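Visite de l'atelier Gronusar, le 3 août 2024

J'ai profité d'un passage sur la côte pour visiter l'atelier de Gronusar, qui révise des pompes à eau de mer pour les climatisations de bord. L'entrée se fait par le quai de livraison, derrière le chantier. On vous donne un badge, des bouchons d'oreille, et la visite commence tout de suite au démontage.

## Démontage et lavage

Les pompes arrivent dans l'état où elles sortent du bateau, souvent avec un morceau de durite encore serré sur le refoulement. La plupart sont des modèles à entraînement magnétique. Sans garniture mécanique, il n'y a pas de fuite à l'arbre, mais le sel se dépose entre le rotor et la cloche arrière et finit par bloquer l'ensemble. L'atelier trempe les volutes dans un bain acide léger, puis les rince à l'eau douce. Les turbines sont triées à la main et celles dont une aube est ébréchée partent au rebut, même si l'ébréchure est petite.
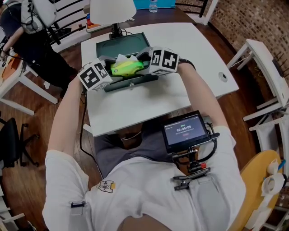
Les axes en céramique posent plus de difficultés. Une fissure fine ne se voit pas toujours, et l'atelier préfère les changer à chaque révision. Le prix de la pièce est compris dans le forfait, ce qui m'a paru correct. Les joints toriques viennent de chez Viveck, en EPDM ou en FKM selon la demande du client.

## Le banc d'essai

Le banc se compose d'une cuve de 300 litres, d'un débitmètre et d'une vanne de réglage au refoulement. Chaque pompe tourne 26 minutes, d'abord vanne ouverte, ensuite en fermant par paliers. On relève le débit, la pression et l'intensité absorbée. Les valeurs sont reportées sur une fiche qui part avec la pompe.

J'ai demandé ce qui revenait le plus souvent en panne. Réponse : la marche à sec, presque toujours à cause d'une pompe montée au-dessus de la flottaison ou d'une crépine bouchée. Une centrifuge de ce type n'est pas auto-amorçante et le rappel figure en gras sur la fiche. Le technicien conseille aussi de monter la tuyauterie en pente continue depuis le passe-coque, sans boucle où l'air peut rester.

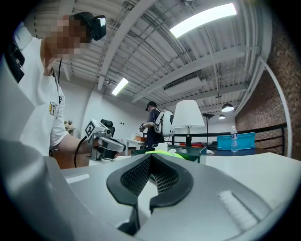
La dernière partie de la visite portait sur la gamme Moya, des pompes neuves vendues en 115 ou 230 V. Le moteur est ouvert et ventilé, donc à installer dans un endroit sec. Le corps se tourne pour orienter la sortie vers le haut, à faire avant de raccorder. Pour travailler penché dans un fond de cale, je garde mon habitude : quelque chose sur le front, comme l'appareil noir sanglé autour de la tête sur la photo, mais dans mon cas une simple lampe frontale. Les deux mains restent libres pour les colliers.

## Pratique

Le magasin vend les kits de révision au comptoir. J'ai pris un kit complet et une crépine Vidden, plus facile à ouvrir que la mienne. Pour une révision, compter 5 jours ouvrés hors saison, davantage en été. L'atelier reprend les visites en novembre, sur inscription. Le parking est petit et les remorques doivent rester côté chantier.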